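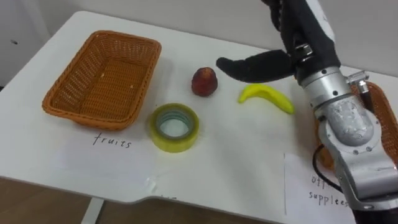

Jusier Toy Library – Frequently Asked Questions

Who can join?
Every family with a child under seven can join. You need to show one letter with your address. Grandparents and childminders are also welcome.

How much does it cost?
The membership is £20 for one year. There is no extra fee for each toy.

How many toys can I borrow?
You can take four toys at one time and keep them for three weeks. Large items, like the slide or the play kitchen, count as two.

Where do I find you?
We are in the Carnegie building, room 17, on the first floor. There is a lift, but it is too narrow for double buggies – please ring the bell and we come down.

Are small play foods also lent out?
Yes, they are lent as a set. Please check that the set is complete before you bring it back.
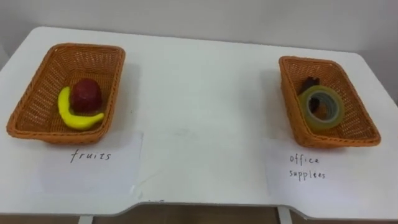 Play food, with a toy banana in the left basket.

What happens if a toy gets broken?
Please tell us and do not try to glue it. For normal wear we ask nothing. For a lost piece we ask a small amount, which depends on the toy.

Must I clean the toys?
A wipe with warm soapy water is enough. Please do not put wooden toys in the dishwasher.

Can I donate toys?
Yes, if they have a safety mark and all their parts. We cannot accept soft toys or anything with a missing battery cover.

Are you open in August?
No, we are closed the whole month. Toys borrowed in late July can stay with you until September.

Who can I ask about other things?
Please write to Kirsty Cowie at the desk, or leave a note in the box by the door.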